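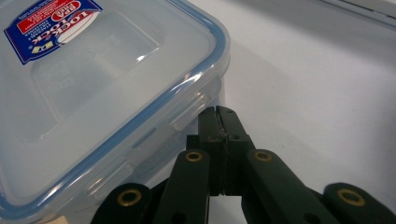
Clip-top storage boxes fail at the seal or at the hinge, and both parts were checked over 5 weeks of daily use in a home kitchen. The box under review is a clear LOCK & LOCK container, bought new at a housewares shop in Parnton. The blue gasket follows the outer edge of the lid and rounds the corners, so a section that has lifted out of its channel shows up against the clear plastic. A raised rectangular panel in the center stiffens the lid.

Seal. Filled with water to 2 fingers below the rim, closed and laid on its side overnight, the box left no moisture on the paper under it. The test was repeated in the last week with the same result. Soup, rice and cut onion were stored in turn; onion odor stayed in the gasket until it was pulled out and washed separately.

Latches. Each tab is ribbed and gives enough grip for damp fingers. Closing force is moderate — opening takes more. Veikko Pelkonen cycled one latch 50 times in a sitting and found no whitening at the hinge line.

Cleaning. The gasket channel holds water after the dishwasher and needs a dry cloth. The embossed marks on the lid are hard to read through the translucent plastic. The paper backing of the label came away cleanly, the adhesive did not.

Verdict: recommended for liquids and dry goods. Less suited to anyone who opens a box one-handed.

Reviewed by Uldis Tamošiūnaitė

Related reviews
Kuusisto bread bin, 3 months on
Itus kitchen scale
Estton stacking jars

Contact | Copyright Parnton Kitchen Review | Back to top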